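Wavley Airshow Movements Log: data card

Contents

This dataset lists aircraft movements at the Wavley airshow, held each May on the old grass field outside Tundton. A movement is one take-off, one landing or one flypast by an aircraft that did not land. The main file, movements.csv, has 771 rows. A second file, aircraft.csv, has one row per airframe and is joined to the first on the field airframe_id.

The log was kept by Blažena Pešek from the spectator bank on the south side of the runway. Igor Ďurica typed up the notebooks, checked the registrations and wrote the import script.

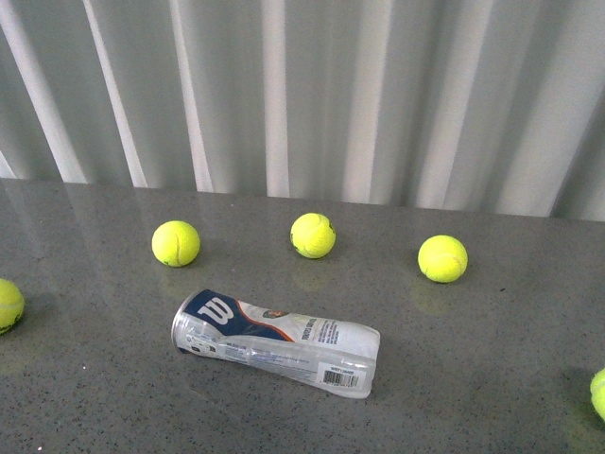

Rows are sorted by show year, then by day, then by time. Where two aircraft took off as a pair, each has its own row and the formation field holds the same value for both. Display teams are treated the same way, so a four-ship gives four rows for the take-off and four for the landing.

Fields in movements.csv

row_id: whole number, never reused
show_year: the year of the show
day: P for the practice day, 1 or 2 for the public days
time_local: hours and minutes, 24-hour clock
airframe_id: key to aircraft.csv
type: T for take-off, L for landing, F for flypast
runway: direction in use, blank for flypasts
formation: short code, blank if the aircraft flew alone
source: N for notebook, R for radio, N+R for both
remarks: free text

Fields in aircraft.csv

airframe_id: key
registration: civil registration or military serial as painted
make_model: common name, no attempt at sub-variants
operator: as given in the show programme
colours: free text, main colour first
first_seen: first show year in this log

How times were taken

Times in the notebooks come from a wristwatch set against the radio time signal before the first slot. They were written down when the wheels left or touched the grass. For flypasts the time is when the aircraft crossed the centre of the crowd line. 476 rows have a radio time as well, and where the two differ by more than a minute the notebook time has been kept and the radio time put in remarks.

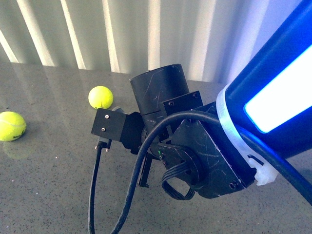
Colours were noted by eye, and the wording changes from one notebook to the next. The Kutilberg aerobatic team, for instance, is "yellow" in the early notebooks, "lime" later on and "day-glo" in one place. Igor has changed all three to yellow-green, meaning the shade of the tennis balls on the countertop, and the original word is kept in remarks. Plain "yellow" now means the ordinary trainer yellow. If you filter on this field, search for part of the word and not the whole entry, as many aircraft have more than one colour listed.

Known gaps

The practice day was not covered in the first two years. It is usually a Tuesday, and no one was free to go.

184 rows have no runway direction. Most are helicopters, which used the pad by the fuel bowser and came and went from whichever side suited them. They have been left blank and should not be filled in from neighbouring rows.

One afternoon was lost to heavy rain and the notebook for it can't be read past 14:20. Flying carried on until late in the afternoon, according to the programme, but nothing has been entered on that basis.

Visiting light aircraft parked on the north side are only logged if their registration could be read through binoculars. Expect this part of the log to be well short of the true number.

Two Slanina gliders share a paint scheme and were probably mixed up at least once. Rows where this may have happened have "check" in remarks.

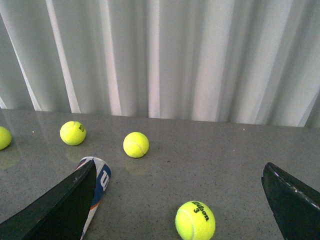

Four tennis balls and a Wilson can on the speckled countertop, with the pale curtain behind.

Changes

1.3: helicopter rows split from fixed-wing rows in the import script. No change to the data.
1.2: colours tidied as described above. Formation codes added for the display teams.
1.1: duplicate landings removed. Their row numbers have been retired.
1.0: first release.

Using the files

Both files are UTF-8, comma separated, with a header row. Registrations should be read in as text, or some spreadsheet programs will drop the leading zeros from military serials. You may copy, change and republish the data for any purpose if you name the log and its version.

Corrections are welcome, above all from anyone with dated photographs. Please quote the row_id and say what your own time was set against. Photographs themselves are not held with the log, so send a link if you have one.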